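A few words this morning on cable dressing for robot arms, for everyone who asked after my talk in Oltholm. Get a coffee, I do go on.

Our rule at Kultcombe is that no cable gets signed off until somebody has moved every joint to both ends of its travel, slowly, with a hand near the stop button. Yes, all of them. Yes, it eats your afternoon!
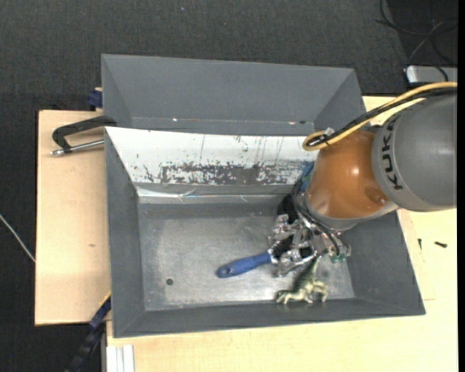 Slack is where most of the arguments start, and I have been on both sides of them. Too little and the connector takes the pull, too much and you snag a fixture. I like a loop beside the joint, like the yellow-tan one next to the orange joint, with the black cables bundled alongside and tied near the bend. Then write down where the tie goes, please, so the next shift can put it back.

We recheck ties every 400 hours and swap the hoses at 3000. Your numbers may well differ - go by your own wear log and your supplier's sheet.

The Draturcombe folks keep a one-page checklist with 26 lines on it. I grumbled at first, and now I use it every week. Happy to share ours too, just reply and I'll send it over tonight.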